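Tuvirthorpe Shared Office – Users' Meeting
Minutes, June

Held in the ground floor meeting room, starting at 10.15 am.

In the chair: Catríona Egan
Minutes: Hafþór Mogensen
Also attending: one representative each from the Piltia and Norðdahl tenancies

1. Minutes of the previous meeting

Agreed as a correct record, subject to one change. Under item 4, "desk to be replaced" should read "desk to be assessed". The copy in the binder has been amended by hand.

2. Matters arising

The door closer on the rear entrance has been adjusted. The draught excluder has not been ordered. Carried forward to Hafþór Mogensen.

3. Furniture: white desk with drawer unit

The desk has a white rectangular top with a shallow inward curve along the front edge, and a two-drawer unit hung under the left side. Piltia asked at the last meeting whether it was fit to be kept in use or should be written off with the older stock.

Catríona Egan reported on the surface. There are faint grey smudges and scuffs across the top, and one short dark streak left of centre. She proposed cleaning with a mild cream cleaner first and a melamine sponge only on marks that remain, tested beforehand on the underside. Solvent is not to be used until the finish is known.

Norðdahl noted that a replacement from Zundano had been quoted at 200 before delivery, and that the delivery charge had not been stated. The meeting did not consider a replacement justified on appearance alone.

The question of drinks at desks was raised again. Bottles with a screw cap remain permitted. Open cups are to be used with a coaster. Piltia asked for this to be added to the desk notice and there was no objection. 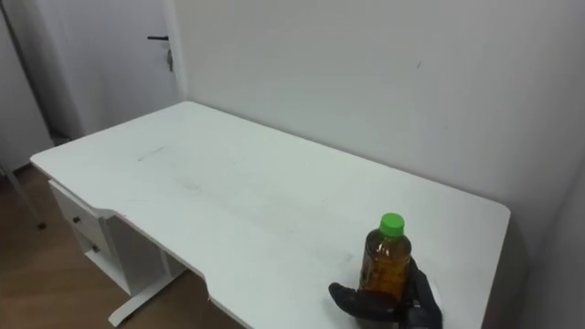 4. Freezer compartment

4.1 Condition. The storage floor of the compartment has been cleared of food and containers. Hafþór Mogensen reported that he had gone over the notice on unlabelled items with both tenancies before the clear-out and had received no claims. The moulded ridges on the floor of the compartment collect crumbs and are to be brushed along their length before wiping.

4.2 Drawer. Norðdahl asked whether the drawer front could be taken off for washing. Catríona Egan said that it should stay on. The front is to be pulled out and tilted, and the top edge and rim wiped in that position. Nothing heavy is to be rested on the front while it is out. The metal pin at the right-hand end of the storage lip is to be left dry and ungreased.

4.3 Stainless steel. The brushed steel below the drawer is to be wiped with the grain. Scouring pads have been removed from the kitchen cupboard.

4.4 Labelling. Items are to carry a name and a month. Unlabelled items may be disposed of after 3 clear working days. Piltia asked for five. Put to the meeting and not carried.

4.5 Defrosting. To be done twice a year and entered in the kitchen book. Towels for this purpose are kept on the bottom shelf of the store. 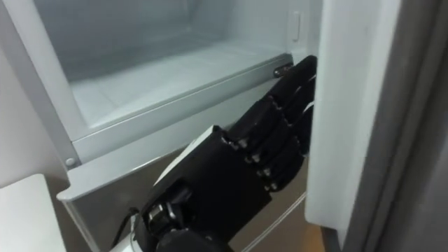 Item 4 recorded by Hafþór Mogensen, Minutes Secretary

Following the main discussion, Norðdahl asked that the cleaning method for the freezer be typed up and kept inside the kitchen cupboard door. Agreed. The text is to be limited to one side of A4 and is to include the point about tilting the drawer front.

5. Costs

The furniture and kitchen budget stands at 2,405 for the year. Spending to date is 19, on cleaning materials. No further spending was approved at this meeting. The quotation from Zundano is to be kept on file and not renewed when it lapses.

6. Actions

Clean desk top and report on any marks remaining – Catríona Egan
Amend desk notice – Piltia
Type up freezer cleaning method – Hafþór Mogensen
Order draught excluder – Hafþór Mogensen
Confirm defrosting month with both tenancies – Norðdahl

7. Any other business

Piltia reported that the spare key to the store does not turn fully in the lock. Catríona Egan will compare it with the original before a new one is cut.

The meeting closed at 11.05 am. The next meeting will be at the same time in September.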